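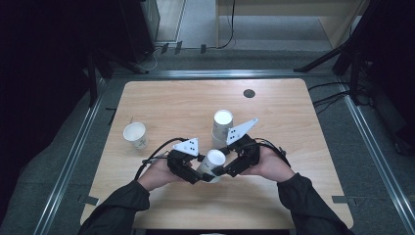 I get asked about the Zirkero more than anything else I sell, so it finally gets its own page. It's a hand-cranked coffee grinder, it weighs 1429 grams, and I've used one every morning since December. Yes, I stock other grinders. No, I don't reach for them much.

### Zirkero hand grinder, steel burrs

**Price:** $595 with the walnut crank, shipping included
**Weight:** 1429 g
**Finish:** matte black or plain steel

The burrs are the reason it costs what it does. Kwame Amegashie cuts them in his shop in Brirncombe, and he's fussy enough that I've had shipments turn up a month behind (sorry again to everyone who waited!). What you get for the fuss is a very even grind, especially at the coarse end, where my old Cistetti used to give me boulders and dust in the same scoop. I still love that Cistetti, mind you - it lives at my sister's house now and makes perfectly good drip coffee.

The adjustment ring sits on the outside, so you can change the grind without taking anything apart. It clicks. I start at nine clicks for a pour-over and go down to five for the moka pot, but your beans will have their own opinion. Try the Sulemana medium roast if you want something forgiving while you're learning the ring. I drank it for weeks.

A few things I'd want to know before buying:

- It's heavy for travel. I've taken it camping once and my back noticed.
- The catch jar is glass and it screws on, so check the thread before you lift.
- Don't wash the burrs. Brush them out and leave it at that.
- The crank comes off for storage, and it fits in a normal kitchen drawer if your drawer isn't like mine.

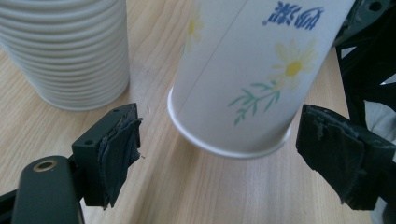 **Can it grind fine enough for espresso?**

It can, with patience. Set the ring to two clicks and expect to crank for a good couple of minutes per double shot, which I find relaxing on a slow morning and awful on a busy one.

Spare parts: replacement jars and brushes are always in stock, and burr sets are made to order. Left-handed cranks too, just put a note in the order box.

*Prices checked 6 June 2020.*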